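十月、撮影前の読み合わせ

朝の七時に起きて、台本の第三稿を読み直した。昨夜のうちに届いていたものだが、眠くて途中でやめていた。題名はまだ仮のままで「プレルトンの冬」となっている。プレルトンは主人公の姉妹が育った町の名前で、地図にはない。前の稿では港町だったのが、今度は内陸の町に変わっていた。港で撮る許可が下りなかったのだと思う。船の場面が消えて、代わりに駅の待合室の場面が増えた。

私の役は町の診療所の受付で、出番は少ない。台詞のある場面は4つ。第二稿では葬儀のあとの場面にも台詞があったが、そこは黙って立っているだけになった。削られた台詞は気に入っていたので残念だ。ただ、読んでみると、確かにあそこは誰もしゃべらないほうが流れがいい。

十時から読み合わせ。場所は制作会社シュナイダーの二階の会議室で、暖房がまだ入っていなかった。監督はフロリアン・バッハマン。長編はこれが初めてで、これまでは短編と配信の連続ものを撮ってきた人だ。配信のほうは私も見ている。夜中の洗車場で男が二人、延々と値段の話をする回が好きだった。本人にそう言ったら、あの回は予算がなくて場所を移せなかっただけです、と言われた。

姉の役がナタリー・ハワース、妹の役がアリーバ・アラインさん。ナタリーとは前に舞台で一緒になったことがある。アリーバさんとは初対面だった。声が低く、聞き取りやすい。台本に書き込みをする人で、鉛筆の音がずっとしていた。私は書き込みをしない。昔はしていたが、書いた文字のほうを覚えてしまって、現場で直しが入ると混乱する。

読み合わせは前半だけで昼を過ぎた。監督が途中で何度も止めるためだ。止めて何か言うのかと思うと、しばらく黙って、では続けてください、と言う。最初は落ち着かなかったが、三度目くらいで慣れた。ナタリーは慣れなかったらしく、休憩のときに廊下で、悪いなら悪いと言ってほしいとこぼしていた。私は、悪いときは言うと思う、と答えた。根拠はない。

昼は近くの店で麺を食べた。プロデューサーのサンドラ・ナットールさんが同じ卓だったので、撮影の日程を聞いた。駅の場面はブキットヴィルで撮る。使われなくなった支線の駅が残っていて、待合室の長椅子もそのままだという。私の出番はブキットヴィルにはないが、葬儀の場面がその近くなので、泊まりになる。宿は2泊。相部屋かどうかはまだ決まっていないそうだ。できれば一人がいいと伝えておいた。早朝の出発が続くと、同室の人の目覚ましで起きてしまう。

サンドラさんはこの作品の前に、公開が二年延びた映画を担当していた。その話になると少し声が小さくなる。配給が降りて、編集をやり直して、結局は小さな劇場で二週間だけかかった。私はその二週間のうちに見に行った。そう言うと、どこの劇場でしたか、と聞かれ、答えると、あそこは音がよかったでしょう、と言った。音のことは覚えていなかったが、そうでしたねと返した。あとで少し後ろめたくなった。

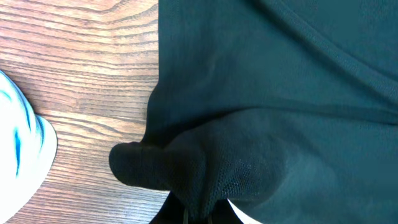 この日記を読む時間：約6分

午後は後半の読み合わせ。後半は妹が町に戻ってからの話で、私の場面は二つある。一つは妹が診療所に来て、母親のカルテを見せてほしいと頼むところ。受付はもちろん断る。台本では「できません」とだけ書いてある。最初に読んだとき、私は少し申し訳なさそうに言った。監督が止めて、黙って、それから珍しく口を開いた。受付の人は一日に何度もこれを言っているはずです、と言う。それで普通に言った。普通に言うと、アリーバさんの次の台詞の間が変わった。このほうがやりやすいと彼女も言ったので、当日もこれでいくつもりだ。

もう一つは姉が薬を取りに来る場面で、こちらは世間話だけで終わる。天気の話をして、薬の袋を渡して、お大事にと言う。何でもない場面だが、私はこういうところのほうが緊張する。袋を渡すのが早いと台詞が余るし、遅いと相手を待たせる。ナタリーと二回合わせてみて、袋は台詞の途中で渡すことにした。

脚本のニア・ウォーガンさんは最後の一時間だけ来た。別の仕事の打ち合わせが先にあったそうだ。結末の台詞をまだ迷っていると言って、紙を一枚ずつ配った。姉が駅で何か言うものと、何も言わずに手袋を返すもの。2通り読んだ。私は聞いていただけだが、言うほうがいいと思った。ナタリーは手袋のほうがいいと言い、監督は両方撮りましょうと言った。両方撮るとなると、駅の待合室を押さえる時間が延びる。サンドラさんが手帳を開いて、何も言わずに何か書いていた。

ニアさんに、町の名前のことを聞いてみた。なぜプレルトンなのか。祖母の家にあった缶に書いてあった字がそう読めたのだという。本当は別の言葉だったのかもしれないが、缶はもう捨ててしまったらしい。姉妹が子供のころに遊んだ森がサーノットウッドという名前なのも気になっていたが、こちらは響きだけで決めたと言っていた。発音しにくいので、読み合わせでは全員が一度ずつつかえた。監督だけがつかえずに言えた。練習したのかと聞かれて、しましたと答えていた。

五時前に終わった。次に全員が集まるのは衣装合わせの日になる。受付の制服は白か水色かで決まっていないと聞いた。白だと壁に溶けるらしい。私はどちらでもかまわない。靴だけは自分のものを使わせてほしいと頼んだ。立ちっぱなしの日が何日かあるし、借り物の靴で踵を痛めたことがある。

帰りは電車でアリーバさんと途中まで一緒だった。映画はこれが2本目で、一本目では歩いて通り過ぎる役だったそうだ。完成したものを家族と見に行ったら、通り過ぎるところが短くなっていて、母親が見逃した。もう一度見に行ったら、今度は隣の席の人が立ち上がって、また見えなかったという。今度は主役なので見逃しようがない、と真面目な顔で言っていた。

彼女から、台詞はどうやって覚えるのかと聞かれた。家事をしながら声に出す、と答えた。洗い物のときがいちばん入る。水の音で自分の声が聞こえにくいので、言葉の順番だけが残る。彼女は歩きながら覚えるらしい。駅から家まで遠回りをすると言っていたが、今日はもう暗いのでまっすぐ帰るとのことだった。

家に着いて、残っていた汁物を温めて食べた。風呂の前に第三稿をもう一度開き、自分の場面の頁に付箋を貼った。葬儀の場面にも貼った。台詞はないが、誰の隣に立つのかを確かめておきたい。台本には「町の人々」としか書いていない。ナタリーに聞いたところ、監督はまだ決めていないようだとのことだった。

洗い物をしながら「できません」を何度か言ってみた。言うたびに少しずつ冷たくなるので、途中でやめた。明日は午前中に歯医者。午後は空いているので、第二稿を片付けて、サンドラさんに宿の返事を出す。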